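Boards > Workshop and Studio > Measuring and Marking Out

Thread: Masking tape grids, cumulative error and edge lift

quintela_bench
Planning a reference grid on a long table for laying out quilt blocks before sewing. The cells need to be repeatable to 2 mm, as I sort the blocks by position and take notes against the cell number. I have tried chalk (rubs off) and a printed vinyl sheet (stretched along its length). Tape over paper is next. Does anyone measure each line from the previous one, or all of them from one edge?

L_Mazza
All from one edge, every time. If you step from line to line, each small error is carried into the next one. Hook a steel tape over the end of the table, tick both long sides, then join the ticks. Do not move the steel tape until all the ticks on that side are done.
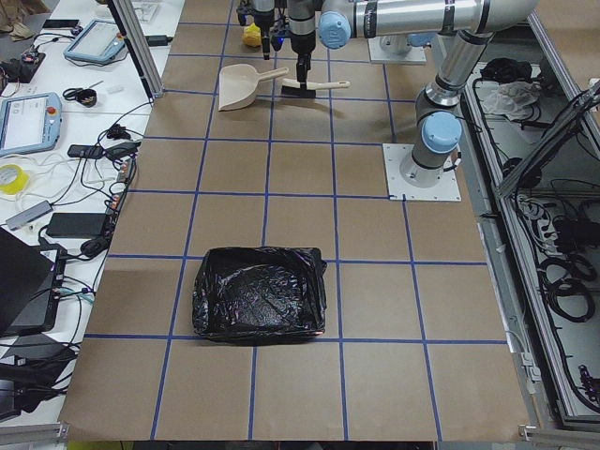

The other point is which side of the tape counts as the line. Pick one, write it on the table edge, and keep to it. Tape width varies between rolls, even within a brand, so centre lines are harder to hold than edges.

mesham29
Disagree on edges. If you cut two rolls with the same blade width you get the same tape, and the centre line is what the eye follows when placing something in the cell. I have used centres for years on pattern layouts.

L_Mazza
The eye following it is a separate matter from measuring to it. You cannot put a rule against a centre line without marking it first, and then you have two lines.

quintela_bench
I will go with edges for the long lines. What about the paper? The roll I have is thin and ripples as soon as it is taped at both ends.

Besson_E
Leave the paper unrolled in the room overnight before fixing it. Paper grows across the roll far more than along it when the air is damp. Fix one end, let it lie, fix the other end in the morning. If you pull it tight in dry weather it will ripple in October.

Lay the long strips first, then the cross strips, and do not stretch the tape as it comes off the roll. Stretched tape shrinks back and the ends creep inwards. Unroll a full length, hold it slack over the ticks, lower it from the middle and press outwards.
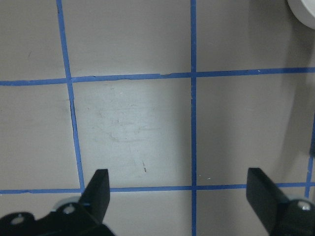

Blue tape on a pale surface, strips crossing to form cells.

mesham29
Good contrast there. Cream tape on brown paper disappears under a warm lamp. I would still check any grid with a diagonal measurement, corner to corner both ways. If the two figures differ, the cells are out of square even when every side reads correctly.

Besson_E
Agreed on diagonals. Measure them over the whole grid, though, as one cell is too short to show the error.

GTang
Late question on removal. How long can low-tack tape stay down? Mine tore the surface off the paper when I lifted it.

L_Mazza
Depends on the paper more than the tape. Uncoated paper gives up its surface quickly. Treat tape and paper as one item and replace both together. If the tape is straight on the table top, pull it back flat over itself, slowly, and start from the loose end of whichever strip went down last.
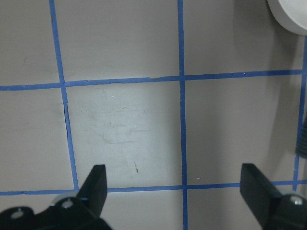

With crossing strips the lower layer is held down only between junctions, so it tends to split at the crossings. Score lightly beside the junction first if you want it off in one piece. Sunlight is worse than time. A bench by a window will bake the adhesive, and then you need white spirit.

mesham29
White spirit will mark a waxed top. Warm soapy water and a plastic scraper, then see what is left.

L_Mazza
Soapy water does nothing to baked adhesive in my experience. Test either one on the underside.

quintela_bench
Update. Long lines done from the left end, tape edges as the datum. Worst tick was 1 mm out, and the diagonals agree to within 2 mm, so I am leaving it. Cross strips go down tonight. Paper was left flat overnight as advised and has no ripple so far.

GTang
Which edge did you number from?

quintela_bench
Left end, near side. Numbers are in pencil on the paper, top left of each cell.

Besson_E
Put them outside the grid if there is room. Blocks will cover them otherwise.

We use cookies to keep you signed in and to remember your reading position. Accept | Settings

Contact the moderators | Forum rules | Back to top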